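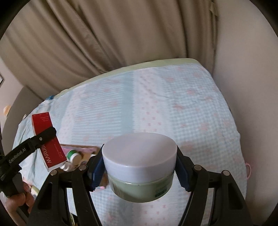 Week 8: Reading a skin cream claim
Reading for this session: the Clorstead leaflet and the two pages by Etenesh Lencho on the course site.

"Clinically tested" means a test took place. The phrase doesn't say what was tested, on whom, or how it came out. Start there with any claim you bring to class.

The Clorstead leaflet says 66 percent of users "agreed their skin felt softer." Look for the small print. There were 200 users, all sent free cream, all asked a yes-or-no question after a month. No comparison group. I would expect a good share of them to say yes to plain petroleum jelly, and the leaflet gives me no way to rule that out.
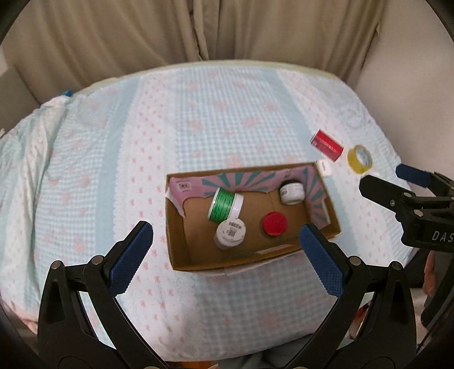 Then there is the word "felt." A feeling is fine to report, but the leaflet slides from "felt softer" to "repairs the skin barrier" in one paragraph. Barrier repair can be measured — water loss through the skin is the usual way — and the leaflet has no such measurement.

Lencho is kinder to the Listex study, which had 423 people and a dummy cream. I'm less sure. Ask who dropped out and why the results stop at week four when the plan said eight.

For next time: find one claim on a product you own. Write down the exact words, what evidence would support them, and what the maker offers. One page. Ibsa Beyene has the sign-up sheet for short talks.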